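Trilidthorpe Community Wardrobe
Call for participants: Mending and Sorting Circle, autumn intake

We are looking for people who like clothes, and who would like to learn how to keep them in use for longer. The Community Wardrobe in Trilidthorpe is opening the next intake of the Mending and Sorting Circle and there are places for 27 participants. You do not need to have experience with sewing. You need only to have patience, and to be free for one evening in each week of the program.

What is the Community Wardrobe

The Wardrobe lends and gives clothing to people of the town and of the farms near to it. A person who has a job interview can borrow a jacket. A family with a new baby can take a bag of small clothes and bring them back when the baby has grown. Students from overseas who arrive with only summer things can choose a winter coat. Last year we received nearly 3,000 garments, and many of them came with a missing button, an open seam or a moth hole. If these garments are not repaired they cannot be lent, and they stay in the back room in boxes. The Circle exists so that the boxes become fewer.

I coordinate the Circle and I am also the person who wrote this call. I learned mending from my grandmother in another country, where it was a normal thing to turn a collar when it was worn. When I came here I was surprised how good are the fabrics which people give away. I hope that some of you will be surprised in the same way.

What you will do

The program has two parts, which we call the table and the rail.

At the table you will learn hand repair. We start with buttons and hems, because these are the most common faults, and we continue with darning of knitted clothes, patching of jeans at the knee and the inner leg, replacing of elastic, and the changing of a zipper. The zipper takes two evenings. Those who already know these techniques can bring their own project, or they can help a neighbour at the table, which is always welcome.

At the rail you will learn to sort. This part is less known but I consider it equally important. You will read care labels, recognize the main fibres by touch, and decide if a garment is to be lent, to be mended, to be cut for patches, or to go to rags. You will also learn our size system. The sizes printed by the makers are so different from each other that we measure each piece at the chest, the waist and the inside leg, and we write our own size on a cotton tag. Coats are hung by colour, trousers are hung by length, and knitwear is folded, with the exception of light summer knits which can be hung for a short time.

Each participant finishes the program with at least one garment of their own repaired, and with a small sample cloth on which all the stitches are kept for later reference. Some people from earlier intakes have framed theirs.

Who can apply

You can apply if you are 16 years of age or older and you live in Trilidthorpe or can travel here without difficulty. We welcome very much:

people who have recently moved to the area and want to practise English in a calm place;
people who are retired and have old knowledge of sewing to share;
people who are looking for work in retail, laundry, theatre costume or alterations and want something practical for their resumé;
anybody who has a pile of mending at home that has been waiting for too long.

The table work needs good light and reasonable use of both hands. We have magnifying lamps, needle threaders and two chairs with adjustable height. If you have a condition which makes fine work difficult, please write it in your application and we will look for a suitable task. The rail work can be done standing or sitting. The building is on one level and the washroom is accessible with a wheelchair.

Dates and time commitment

The program runs for 10 weeks, one evening per week, from half past six to nine o'clock. There is a break with tea in the middle. We ask that you do not miss more than two evenings, as every evening builds on the one before. If you know already that you will be away for a longer period, it is better to wait for the intake in April, which has the same content.

Cost and what we provide

Participation is free for people with a student card, a seniors' card or a benefit letter. For all others we ask a contribution of 80 dollars for the whole program. This pays for thread, needles, elastic, interfacing and tea. Payment can be made in two parts.

We provide hand tools, fabric for practice, and the use of 3 sewing machines. Please bring a pair of small scissors if you own one that you like. Please do not bring fabric glue. We have had bad experience with it, particularly on wool.

The thread for this intake is supplied by Jotden, the haberdashery on the main street, who also gives participants a discount on buttons during the program. The rails and the shelves were built for us by Shokri Joinery. We are grateful to both.

What we expect from you

Come on time, or send a message when you will be late. Wash your hands before you touch light fabrics. Wear closed shoes, as pins fall on the floor at every session and we do not find all of them. Leave perfume at home on Circle evenings, since the smell stays in wool for a long time and some borrowers are sensitive to it.

Treat the garments with respect also when they are old or not to your taste. Each one was worn by somebody, and some are given after a death in the family. If you find something in a pocket, put it in the tin on the windowsill with a note of the garment number. We have returned rings, letters and one set of house keys.

We keep confidential who borrows from the Wardrobe. If you meet on the street a person in a coat that you have repaired, please enjoy it quietly.

A paid position for one person

With this intake we are also seeking one Rail Assistant, for eight hours per week. The assistant prepares the room before the Circle, receives the donations on two mornings, keeps the stock list in order and puts the returned garments back on hangers after they are inspected. The list is kept in a program called Vavo. It is not complicated and you will be trained in it, but you should be comfortable with a keyboard.

For this position we need a person who can lift a full box of clothing, who writes clearly and who is friendly on the telephone. A driver's licence is an advantage, as there are sometimes collections from people who cannot come to us. Experience in a clothing store, a laundromat or a dry cleaner would be useful. The position is for one year in the first instance, with a trial period of six weeks. The hourly rate is written in the position description, which you can request by email or pick up at the counter. It is possible to be Rail Assistant and participant in the Circle at the same time.

How to apply

For the Circle, please fill in the one-page form at the counter or ask for it by email. We want to know your name, how we can reach you, which part interests you more, and one garment that you would like to save and why. Please do not be worried about your spelling. The last question is the one I read first.

For the Rail Assistant position, please send a letter of no more than one page and the names of two people who know your work. You do not need to attach certificates.

Both kinds of application must reach us by 30 September 2020. If we receive more applications for the Circle than we have places, we will give priority to those who have not taken part before, and the rest will be offered a place in the next intake. Everybody will receive an answer, also when the answer is no.

Questions can be asked at the counter during opening hours. If I am not there, leave your number on the pad beside the bell and I will call you back.

Coordinator, Mending and Sorting Circle
Trilidthorpe Community Wardrobe

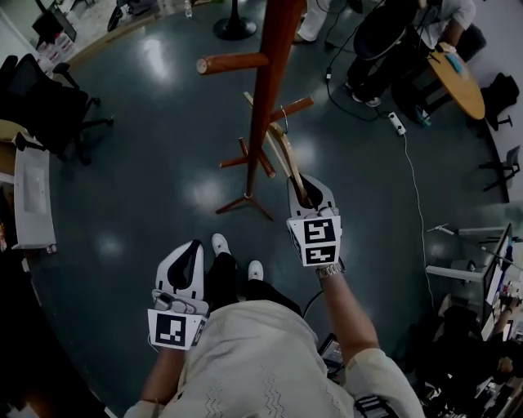

Page 3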